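Wutine Community Help
Robotics classes and student projects

Suture knot comes loose every time before second throw, surgical robotics class project

Posted by lamow_student in January

Hello everybody. I am in the second semester of a surgical robotics class and our group project is to teach a two-arm robot to tie a simple interrupted stitch. We record a person who teleoperates the robot, then we train a policy from these recordings, and at the end of semester we must show it to the class. The controller software is Brusero and for the data we use Shokri, the one our lab gives to all groups.

My problem is the knot. The first throw looks fine in most of the recordings, but then the operator moves the right arm to prepare the second throw and the first one opens. When I replay the trained policy it does the same thing, only worse. We have 674 recorded attempts now and I marked by hand the ones where the knot stays closed. From the last 100 it was 18. With so few good ones I am afraid the policy learns mostly how to fail.

I tried: slower motion, shorter thread, a different grasp point on the tail. Shorter thread helped a little but then the right jaws sometimes miss the tail completely. The operator is me and one classmate, and we both had only one training session, so maybe it is simply us. Should I throw away the bad recordings and begin again, or is there something in the technique? The demo is in five weeks and I would like to sleep also.

Thank you in advance, and sorry if this was asked already. I searched "knot" and found mostly questions about rope.

needle_and_thread
Accepted by the poster

I was a student in a similar class and I am now helping with the lab part, so I have seen this many times. I think it is mostly technique, and the good news is that you do not need to begin again.

The first throw has no reason to hold if you let the tension go. Monofilament thread is stiff and wants to be straight. When you move the right arm toward the center, the strand on that side gets slack and the loop opens by itself. You have two possibilities. The first is a double wrap for the first throw (surgeon's knot), which has more friction and forgives you more. The second is to keep a light pull on both sides during the whole transition, and this is more difficult for beginners with no force feedback.

What I would do in your place:

1. Change to the double wrap and write it in your protocol, so that you and your classmate do the same. A policy gets very confused when two operators use two styles.

2. After the first throw, pull the two ends apart low and close to the tissue. If you pull high, you lift the knot and also the tissue edge, and it can tear.

3. Before you start the second throw, stop for a moment and look at the wrist camera. You want to know where both strands go and if the knot sits down at the incision. In the view below the thread goes from the left instrument down to the knot and then up again to the jaws on the right, with quite a lot of curve in the left part. With a curve like this I would take up the slack first and only then begin to wrap.

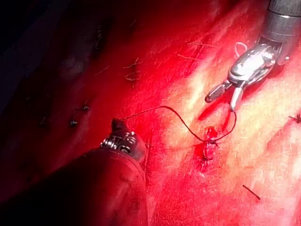 4. Label the phases. Put a mark in Shokri at "first throw closed", "second throw started" and "second throw closed". Then you can keep the good first part from a bad recording and cut away the rest. I believe you will save a big part of your 674 this way.

5. Cut the tails at the same length each time. Long tails come into the view of the next stitch and the policy can try to grasp the wrong one.

Practice the transition alone, without the needle, for one afternoon. Twenty minutes each and then change the operator. After this, record again.

quietgripper

I agree with the labels. In our group we did not do it and at the end we had 3,820 clips with only "success" or "fail" in the file name, and it was too late to go through them all.

Also check your motion scaling in Brusero. If it is set too large, a small movement of your hand makes a big one at the tip and you lose the tension without noticing.

botfan_lab2

same problem here, we changed to braided thread and it is better. ask your teacher first if it is allowed

lamow_student

Thank you all! The double wrap is already much better in practice, and I did not know that I can cut the recordings by phase. I will ask about the braided thread, but I think the rules say all groups must use the same one. The scaling I will check tomorrow in the morning when the lab opens.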